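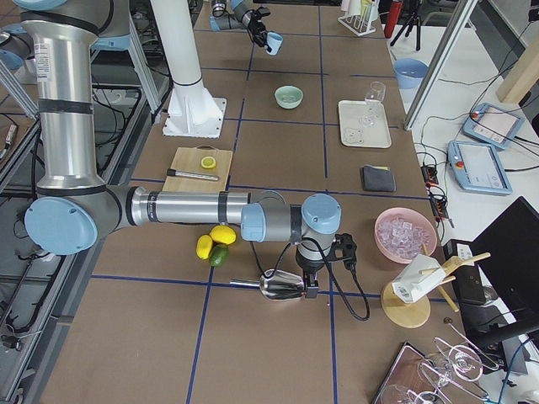
Sandimico Puts Off Robot Arm Purchase, Asks Suppliers for Full Cost of Ownership

Bar and kitchen service company will keep testing through August before setting a budget

Sandimico, which runs drink and snack counters in office buildings, said today that it will not buy robot arms for its counters this budget year. The company will keep its bench trials going at Testgate, its test kitchen, and has asked two suppliers to send new quotes that cover everything it would have to pay for, including the parts that usually show up on a later invoice.

"The arm is the easy number to get," said Yee-man Tsai, head of equipment planning at Sandimico. "What I can't get is a straight answer on grippers, mounts, spare cables, service calls and the hours our own people spend setting out a table so the thing can find a cup. Until I have that on one page, I don't have a price."

The trials look at small jobs behind a counter: scooping ice, moving cups and bowls, loading a rack. Staff lay brown paper over the worktables and tape out a grid so that items can go back to the same spot between runs. Sandimico said this is useful for comparing one setup with another but tells it little about a real counter at lunchtime, where things get moved and nobody has taped anything down.

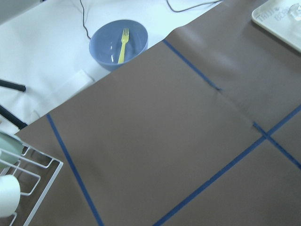
Bowl, dish rack and taped grid on a worktable at Testgate.

The company has set out five questions that each supplier, Zokden and Sugiyama, must answer in writing. What is the total cost over five years? Who pays when a gripper wears out? How long does a changeover take when the cups change? What happens to the price if Sandimico orders for one counter only? And which tasks will the supplier put in a contract, with a refund if they are not met?

Jui-lin Tseng, who manages the trials, said the last question has drawn the least response so far.

"Everyone is happy to show us a video," Tseng said. "I'd like to see a bad afternoon. We have plenty of those with the equipment we already own, and we know what they cost."

Sandimico will not announce a purchase date. A smaller sum has been kept aside for renting equipment, and the company said it may spend none of it. Counter staffing is not affected by the decision.

Suppliers may send written answers to Pui-shan Tsao in the purchasing office by noon on the last working day of August. Press questions go to Shuk-fan Kao, Sandimico communications.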